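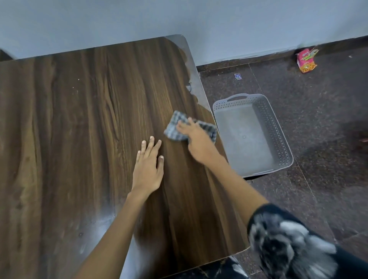
Swai
Wiping a table is the wrong test for these machines. A flat board at a fixed height is about the easiest job in the house. I'd want to see the whole room done, floor included, before paying for anything.

Lelleo
I don't agree that it's easy. Look at the cloth in the photo I put up. It's bunched up under the fingers, and the other hand is just lying flat on the wood. You press harder on a sticky bit without thinking about it. A machine has to work out how hard to press through something that changes shape every time it moves.

Swai
Fair enough on the cloth. But a machine wouldn't need one. Fix a pad to the end of the arm and the folding problem goes away.

Gurkanell
We tried a pad at work. I'm in a small joinery shop and we had an arm on trial for wiping down boards before finishing. It managed 18 boards an hour on flat stock, which was fine. Rounded corners were bad. It either missed the edge or pushed the board off the stops, and one of us ended up going round after it with a rag. We sent it back after 2 weeks.

Coswood
Was that a fault of the arm or of the set-up? Ours does edges without trouble, but every board is clamped and the program took a long time to get right.

Gurkanell
Set-up, partly. We don't make enough of one thing to be worth clamping. A house is the same problem — no two tables alike and somebody always moves the chairs.

Lelleo
And the floor is a separate job. There's a snack packet down by the wall in mine and a tiny wrapper nearer the basket. My robot vacuum pushes packets about until they jam under it. It cost almost £708 with the spare brushes and I still pick up first.

Swai
Mine copes with crumbs and hair. Wrappers, no.

Coswood
So it does half the floor and none of the table. I'd still call that useful.

Gurkanell
Useful, yes. I wouldn't call it doing the chores. I'm keeping the rag for now — if anyone has had an arm working on loose boards, I'd like to know which pad you used.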